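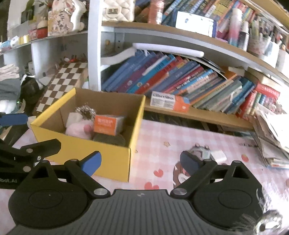 Blue fingertips in front of a yellow box, with the tablecloth beneath.

Hostage thriller Gretamier to return to cinemas in March

October 26, 2023

The hostage thriller Gretamier is to be shown in cinemas again next March, in a new restoration paid for by the distributor Cetel. It will open at the Zakaria cinema and then go out to other independent screens, with a disc to follow once the cinema run is over.

The film has been hard to see for years. It had a short release when it was new, turned up late at night on television a few times, and then dropped out of sight when the company that made it closed. Most people who know it at all know it from worn tapes, and the tape version had the sides of the picture chopped off and several minutes missing from the middle.

Cetel said the restored version was made from the original negative, which had been kept in a film store under the wrong title. The cans were labelled with the name the film had during shooting, The Night Ferry, and had been listed as a travel documentary.

Margit Dobos, who looks after older titles at Cetel, said the company had already bought the rights and was getting ready to work from a used cinema print when the negative came to light.

"We had a print that was pink from end to end and had a scratch down one side for the whole of the second reel," she said. "We could have done something with it, but it wouldn't have looked like much. Then the store rang and read me out what was written on the tins, and I asked them to put one on a bench and tell me who was in it."

Gretamier is set on a car ferry of that name, which is taken over by an armed gang on an overnight crossing. The ship's cook, a retired customs officer and a coach party of amateur wrestlers try to get it back. Reviews were poor. Several critics complained that the gang's plan made no sense, and one trade paper said the ferry gave the best performance. It has since picked up a following for its stunt work, much of which was done on a real ship at sea, and for a long fight in the vehicle deck that uses no music at all.

That fight is one of the scenes that was cut for tape. It will be back in full. The restoration also puts back the original ending, in which the cook is questioned by the harbour police. Television versions stopped as the ship came into port.

The sound took longer than the picture. The negative had no soundtrack with it, and the only complete recording that could be found was on the pink print. Dobos said the hiss had been brought down but not taken out altogether, as the dialogue began to sound thin when the engineers went too far.

"There is a generator running under nearly every scene below deck," she said. "We left it in. It was there when they shot it."

The colours have been matched to a set of stills lent by a private collector. Dobos said the night scenes would look a good deal darker than viewers may remember, and that the tape had been brightened so much that the painted backcloth behind the bridge windows could be seen.

The first screening will be in the main house at the Zakaria, which has 300 seats. It will be followed by a talk on the stunts. Tickets go on sale in the new year, and members of the cinema will be able to book before the general public.

Dede Eshun, who puts together the programme at the Zakaria, said she had been asking for the film since she took the job.

"It isn't a great film and I won't be telling people that it is," she said. "The first half hour is mostly people parking. But once it gets going it's a very good night out, and it was made to be watched in a full room. I saw it on my own on a small television and I still ducked when the lorry came loose."

Eshun said the cinema would run it for a week and would keep it on for longer if there was demand. It will be paired on two evenings with other films set aboard ships, which are still to be chosen. One late showing will have subtitles for deaf and hard of hearing viewers – the first time the film has had them.

Other cinemas that want to book it are being asked to get in touch with Cetel before the end of the year. The company is supplying the film as a digital file. There are no plans to strike a new print, though Dobos said the old one would be kept and could be lent for one-off events where the venue has the right projector and someone who knows how to run it.

The disc will be put out under Cetel's Trususeo label, which has so far stuck to crime films and a handful of horror titles. There will be 1000 copies in the first pressing, of which 500 will come with a booklet and a folded copy of the original poster. Extras are still being put together. They are expected to include the trailer, the shorter television ending, and a set of silent test shots made on the ferry before filming started.

A commentary had been planned, but Dobos said this had not yet been recorded and might be left off. The label is also looking for anyone who worked on the film, in any job, and has photographs or papers from the shoot. Call sheets for the last week are missing, and it is not clear who directed some of the scenes at sea after the main unit had gone home.

The film carries a single director's credit. Letters found with the negative suggest that a second crew stayed aboard for several more crossings, and that much of the material on the open deck was theirs. Dobos said the names would be added to the booklet if they could be confirmed, but that the credits on the film itself would not be changed.

No decision has been made on streaming. Cetel said its rights covered cinemas and discs, and that talks about online showings were still going on with the family of the film's producer.

The age rating is being looked at again, and the cinema will list it on its website once it has been confirmed. The film should run without an interval.

Related items

Zakaria to keep Monday-price tickets for students all winter
Trususeo label adds two more crime films to its list
Five heist films that fall apart in the last reel
Review: a submarine drama that needed more submarine
Why old thrillers lose their endings on television

Contact the newsdesk | About us | Copyright 2023, all rights reserved | Back to top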